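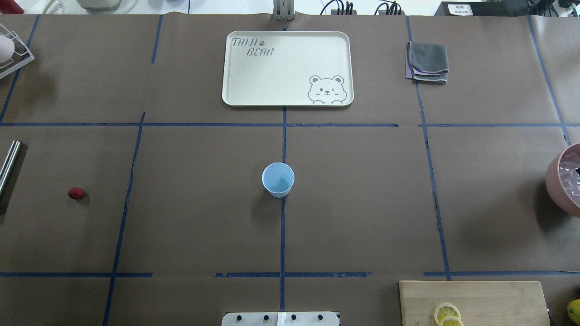
What is the best way to keep zones on a kitchen table that is used for many things?

Mark the zones on a paper cover with tape, and give each zone one job. Paper is cheap to change when it gets dirty, and the tape doesn't touch the table itself. The thread below has the longer discussion.

Small Kitchens and Tables – page 1 of 1
Thread started 2021-07-29

skarn_kettle wrote:
Hello all. I write from Skarnwood, where our kitchen is also the dining room, the office and the place for homework. I covered the table with brown paper and divided it with dark blue tape, so every thing has its field. The tray goes at the top in the middle, the folded cloth goes to the right of it, and the cup I am using stays near the center. It works well for me, but my family says it looks like a parking lot. Do other people divide a table like this? And how do you keep the paper flat? Mine makes small waves after two or three days when the weather is humid.

Please be patient with my English, I check the words but not always the grammar.

oatbin wrote:
Your English is fine. I like the bear on the tray, with the one eye winking. Is it a serving tray or do you cut on it?

skarn_kettle wrote:
Only for serving and for carrying. I bought it for the bear, I must admit. It says TAIJI BEAR in the corner with a little paw print. I never cut on it, the drawing would suffer.

plumline23 wrote:
I have to disagree with the whole idea a little. I tried tape zones last December, when we had guests for nine days and the table was always full. After the first evening people put their things wherever there was space. A line on a table doesn't stop anybody. What helped was a tray for each person. When you need the table, you lift the tray and everything goes away together.

Also your lines are not straight :) The right one is wavering and the ones in the far corners go diagonal. I could not eat breakfast next to that.

skarn_kettle wrote:
The diagonal ones are on purpose. In the far corners I can't reach well, so I cut those corners off from the rest and nothing important should go there. The wavering one is not on purpose. I was holding the roll in one hand and the phone in the other.

oatbin wrote:
For the waves: pull the paper around the edge and fix it underneath, on the bottom side of the table. Don't fix it on top. And leave a little slack at the corners, or it tears when somebody leans on it. I use masking tape for this, because it comes off again without much trouble.

Wuvness_Mari wrote:
I am with plumline23 about guests, but for a household of two or three I think the lines are useful. We did it with our children and they learned it in one week. We made the fields too small at first. A dinner plate needs more room than you think, and then the glass, and the elbow. Now we have four large fields and one narrow strip for salt and such things.

One question about the cloth. Is it one cloth or two? I see gray and then purple below it.

skarn_kettle wrote:
Gray on top, and the purple, or maybe you call it lavender, is under it. I fold them together into a rectangle and they stay in the upper right part. When the gray one is dirty I take it away and the other one is ready.

Wuvness_Mari wrote:
Good, I will copy this. I always have to walk to the drawer with wet hands.

plumline23 wrote:
OK, that part I like too. But I still don't understand the broken line near the bottom. Did the tape come off?

skarn_kettle wrote:
No, I left it open. The lower line is close to where we sit, and our arms rest there. With a full line the sleeves rub on the tape and lift the ends. So I put tape only in pieces. Maybe it is ugly – I accept this.

grumblepan wrote:
Why not just buy placemats? Flostamach has plain ones that wipe clean. Brown paper under food sounds unhygienic to me. One spill of soup and you have a wet bag for a table.

oatbin wrote:
@grumblepan Placemats slide, and crumbs go under them. With paper you roll up the whole mess and put down a new sheet. I agree about soup, though. For soup we put the bowl on a tray.

grumblepan wrote:
And then you tape all the lines again every time? No thank you.

skarn_kettle wrote:
This is the weak point, yes. It takes me 23 minutes with the measuring, I looked at the clock. For this reason I change the paper only when it is really necessary. For a small stain I put a patch of the same paper on top.

Wuvness_Mari wrote:
You could mark the ends of the lines with a pencil under the edge of the table. Then you only connect the marks and no measuring is needed. We did this and it goes much faster.

skarn_kettle wrote:
Under the edge! Thank you, I will do it with the next sheet. I will also make the right line again with both hands free.

plumline23 wrote:
Please post it when it is straight.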